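2 min read

Two robot arms, one toy drum. Dougal Leckie said the workshop needed a rhythm section and I'm the idiot who wrote it down.

The plan is a proper two-stick roll by the open evening. Since September I have produced 3 clean bars and a noise like somebody dropping cutlery down a stairwell.

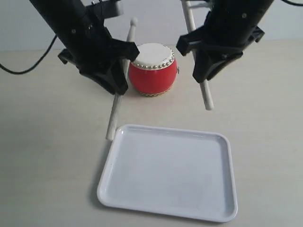 Timing is the sticking point. Left and right run off the same clock, yet the left always turns up a shade behind, like a bassist. I've added a 10 ms nudge, which cured it for one evening.

Virgilio Yap reckons I should log every stroke and look for drift. So now I own a spreadsheet with 2,000 rows and a strong feeling that the drum was the easy bit.

Grip is the other misery. Hold too hard and the stick can't bounce. Too soft and it leaves the band. I've been creeping the force up a notch at a time – very rock and roll. 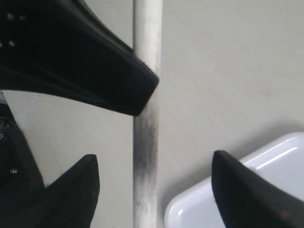
Wrist cam view. One pole, one dirty great smudge.

Next job is slowing everything to half speed and getting a plain left-right-left-right out of it. My nephew managed that at the age of 2, but he had better firmware.

If anyone has tuned stick bounce on a pair of arms, I'm all ears – while they last.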